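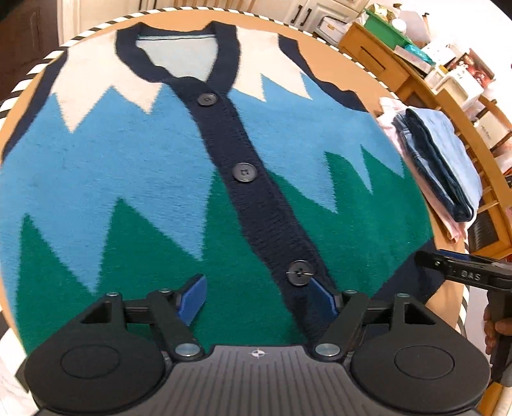
Announcing an internal appointment to customers and the trade press

Posted by Jingyi Han in Communications and Press

Our company, Tramedska, supplies folding partitions to schools and hotels. In October we will fill a newly created position, Director of Regional Accounts, with a member of our present staff. Management has asked me to prepare a release of up to 589 words. May the release be issued before the employment agreement is signed? Should it name the accounts the new director will manage? Two of them, Benavides and Stimon, are long-standing customers.

Skimlow Office

The release should be held until the agreement has been signed by both parties. A draft may be circulated internally before then, provided it is marked as confidential.

Customers should not be named without their written consent. Many supply contracts contain a publicity clause, and the wording varies. Please review both contracts and request consent from each customer separately. Allow 9 business days for a reply. If consent is not received, the release may refer to "customers in the education and hospitality sectors."

The customers concerned should also receive a personal letter from the outgoing contact before the release is published.

Records Desk

I agree with the reply given by Skimlow Office.
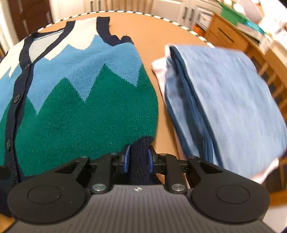
The length of the release should be reconsidered. Trade editors generally print the first paragraph and discard the remainder, so the name, the title, the reporting line and the starting date belong there. A portrait should be supplied with it, in plain business clothing. A knitted vest with zigzag blocks of color, such as the one lying beside the folded denim, would reproduce poorly at the small size most trade papers use. The company description should be kept to 3 sentences and placed last.

Branch 2000

We sent ours the same morning it was signed and had no complaints. Check the spelling of the title, as ours went out wrong.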